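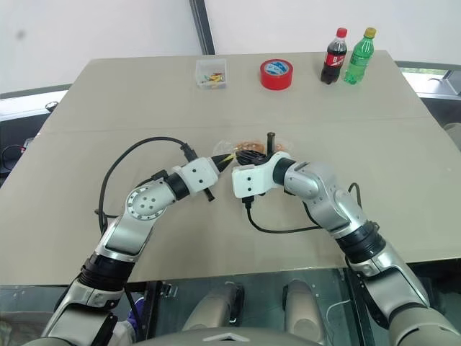
Snacks in crinkly plastic: how do you stop them going stale (and stop the bags breeding)?

Hye-jin Baek

Hello all, hoping someone has cracked this. I put together little snack bags for a walking group, 11 of them each time, and I do it on a big beige table because my kitchen worktop is hopeless. The snacks come individually wrapped in clear plastic and then I put them into thin bags with handles so people can hang them off a rucksack strap.

Two problems. First, anything I take out of its wrapper to share out goes soft by the next morning, even if I twist the bag shut. Second, I end up with crumpled bags all over the table and can't tell which ones are clean and which have had food in.

I bought a box of Drilau clip seals and they ping off the thin plastic. Would tape be daft? I've got plenty of it. I start at 6 in the evening and would love to be finished before bed for once!

Leandro Robles

Tape is fine, I've done it for years. Fold the top of the bag over twice, press the air out as you go, then one short strip across the fold. Turn the last bit of the tape under on itself so there's a tab to pull, otherwise people rip the whole bag open and you've got crumbs in the rucksack (ask my brother).

Don't tape the handles though. They stretch, the tape lets go and you're back where you started. Keep the handled bag for carrying and do the sealing on the plain one inside.

As for the mess, I only ever have one snack out at a time. Wrapper off, snack in, empty wrapper straight to the left, and the tape stays at the back of the table where my sleeve can't catch it. 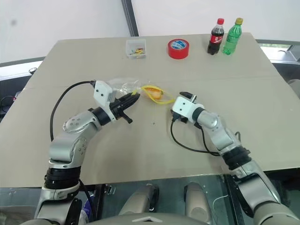 Yellow bag and clear bag in the middle, red tape and the little box at the back

I keep anything tiny in a clear plastic box with the tape, or it ends up under the bags and gets thrown out.

Kanako Honda

just buy the zip ones?? Clutix do a pack of 400, mine has lasted ages

Soledad Bustamante

I'd agree with Leandro about the folding, but if it's going soft overnight I'd look at what you're putting in together. Anything sticky or fruity next to a biscuit will ruin the biscuit however well you seal it. I leave the biscuits in their own wrappers and only open the fruit things, and mine are still crisp at lunch the next day.

For the clean and dirty bags, use a carrier on the back of a chair. If a bag has touched food it goes in there, no deciding. My table used to look dreadful and now it's only half dreadful.

Hye-jin Baek

Thank you! Trying the double fold tonight, and the biscuits are staying in their wrappers. Kanako, I did look at the zip ones but I've got a drawer full of these to use up first.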